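Prestcombe Robotics Club Forum > Student Projects > Two-arm strip handling

Strip pickup in sim: how many runs before we move to the real arms?
Posted in April by mulent_lead
Print this page | E-mail this thread

mulent_lead
Our team is doing the two-arm project for the spring term. The task is to pick a thin perforated strip up off the table with one arm and pass it to the other. We have the whole thing set up in simulation with both arms on the purple table. The pickup works in 50 of 80 runs. The handover is worse and I don't have a good number for it yet.

The course sheet says we can ask for time on the real arms once the sim is "reliable." It doesn't say what reliable means. What did other teams use?

stenach_b
We waited until we had 80 percent on pickup alone and I think that was right. Lab time goes fast. If you go in with what you have now you will spend the session restarting.

gearbox_tim
I disagree. A simulated strip does not bend like a real one. You can tune for 300 runs and still miss on the first real try. We went in with a worse number than yours and learned more in one afternoon than in the month before it.

stenach_b
You also bent a finger on the left gripper that afternoon.

gearbox_tim
That was the height offset and it would have happened anyway. It was fixed by the next session.

sivakumar_team
Before you argue about the number, what is failing? For us nearly every miss was one of two things. Either the gripper closed above the strip, or it closed on the strip and the strip slid out when the wrist turned. Those need different fixes. Lowering the grasp point helps the first and does nothing for the second.

mulent_lead
I went through the logs. Most are the first kind. The strip starts on a diagonal and the wrist doesn't always rotate to match, so one finger lands on top of it. I count that as closing above.

sivakumar_team
Then check your wrist angle. Are you taking it from the middle of the strip or from the end you are grabbing? If the end lifts a little during the approach, the angle from the end will jump around. Use the middle.

mulent_lead
From the end. I will try the middle.

nora_k
New member here, same course. Why not start the strip lined up with the table edge and get that working first? Then add the diagonal later.

stenach_b
You can, and it's a good way to find bugs. Just don't report that number as your result. The judges for the Prestcombe demo put the strip down however they like.

gearbox_tim
Agree with that one. Also slow the descent for the last part. We cut our speed there and it added 6 seconds to each run, but the strip stopped getting pushed away.

stenach_b
Six seconds is a lot when the demo is timed.

gearbox_tim
Dropping it costs more.

mulent_lead
Update. I changed the angle to use the middle of the strip and started a new batch. I also slowed the last part of the descent, though not as much as Tim did. I will post the pickup number when the batch finishes, and a separate one for the handover so they don't get mixed together. If pickup gets to 80 percent I'll ask for lab time. If it doesn't, I may ask anyway and keep the real arms to pickup only. The second arm can stay parked out to the side while we do that.

nora_k
Could you post your start positions too? I'd like to run the same ones on ours.

mulent_lead
Yes, I'll put the file in the shared folder tonight. It has the strip angle and both arm poses for every run.

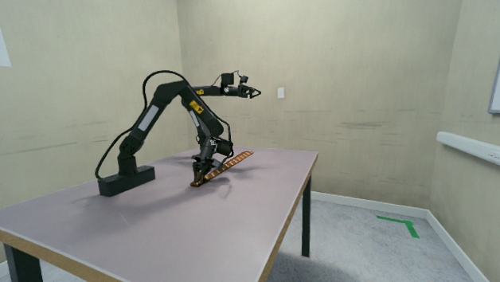
The poses are in joint angles, so if your arms are mounted differently you will need to convert them first. Strip angle is measured from the front edge of the table.

Contact the moderators | Copyright Prestcombe Robotics Club | Back to top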